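Kekora Set-up Guide
Section 4: Teaching the planner your counter

Last revised 30/03/2026. Applies to Kekora with the Merwood perception module installed.

By now your arm is bolted down, powered and homed, and this is where it gets fun. In this section you'll build a map of the work area, tell the planner which surfaces it may touch, and run your first hover test. If you haven't finished the hand-eye calibration in Section 3, go back and do it now. Everything from here on leans on it.

4.1 Before you start

1. Open the Randau console and check that all camera feeds are live. A feed that has frozen will still show a picture, so wave a hand in front of each one and watch for it to move.
2. Set the speed limit to Low.
3. Keep the emergency stop within reach.
4. Leave the things that live on the counter where they live. The planner needs to meet the kitchen it will be working in, cereal box and all.

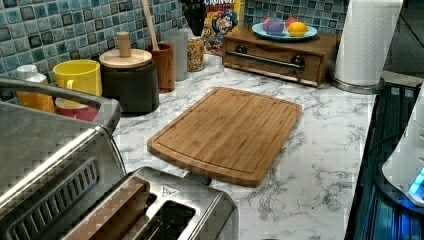 5. Wipe the counter and turn on the lights you normally use. Strong glare on polished stone can leave holes in the depth map — a second lamp from the other side usually fills them in.

Note: Merwood copes well with patterned stone and tile, but it does treat a hard shadow as a possible edge. If you change your lighting later, repeat step 4.2.

4.2 Scanning the counter

1. In the console, choose Map, then New Surface.
2. Drag the corner handles until the outline sits on the real edges of the counter. Stay slightly inside them.
3. Press Scan. The arm will move through its viewing poses and stop by itself. Stay out of its reach until the status line says Complete.
4. Look over the point cloud. You want at least 4000 points on the main surface. Fewer than that and the plane fit gets wobbly, so scan again.
5. Press Fit Plane. The surface turns green when the fit is good.

Watching the whole counter appear on screen as a neat, labelled model is a treat the first time. Spin it around and have a look from every side! You'll often spot a problem faster this way than by reading the log.

6. Click the object you want to use as the work area and choose Set as Target Surface. A cutting board is ideal, with its clear outline and plenty of room around it.
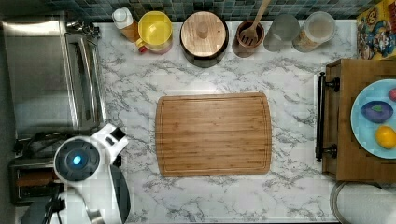
7. Mark everything else as Keep Out. You can do this one object at a time, or drag a box around a whole group. Boxes are quicker, and for a row of things along the back wall they work just as well.
8. Set the keep-out margin. The default is 50 mm. You can drop it once you trust your map, but please leave it alone for the hover test.

Caution: Clear jars, glasses and shiny metal may scan smaller than they are, or not at all. Compare the model with the real counter and draw a box by hand around anything that's missing. The planner can only avoid what's in the map.

4.3 Running the hover test

The hover test sends the gripper to a point over the target surface and holds it there without touching down. It checks the map, the calibration and the path planner in one go.

1. Choose Test, then Hover.
2. Pick a point on the target surface. Keep it away from the rim.
3. Set the hover height to 38 mm.
4. Press Preview. A grey ghost arm shows the planned path. If it passes through anything coloured red, cancel and check your keep-out boxes.
5. Press Run.
6. When the arm has settled, press Compare. The console lays the modelled gripper over the live view.

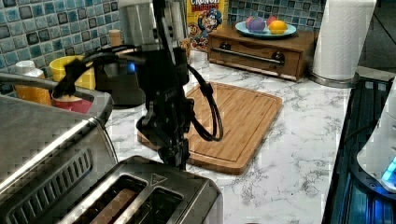 Hover error is reported as one number, the distance between where the planner put the fingertips and where the camera finds them. Up to 2 mm is fine for everyday work. Pick the point with a bit of thought, too: a board lying at an angle to the counter, with the gripper over its left half, makes a better check than one squared up dead centre, as any mistake in the rotation shows up more clearly. Look at the cable as well. Where it loops out to the right of the arm it takes up space the arm model doesn't include, so turn on Cable Envelope in the Hamada planner settings and preview the path again.

7. Repeat at a second point on the other half of the target surface.
8. Press Save Map and give it a name you'll recognise.

Note: Maps saved before the November release don't store cable envelopes. They'll still load, but you'll need to turn the setting on again for each one.

4.4 If the hover test fails

Error is the same at every point: the calibration has shifted. Repeat Section 3.

Error grows toward one side: the plane fit is tilted. Clear the surface and repeat 4.2 from step 3.

"No path found": the keep-out boxes overlap the target, or the margin has closed the gap. Trim the boxes first, then try again.

Once both points pass, go on to Section 5, Grasping.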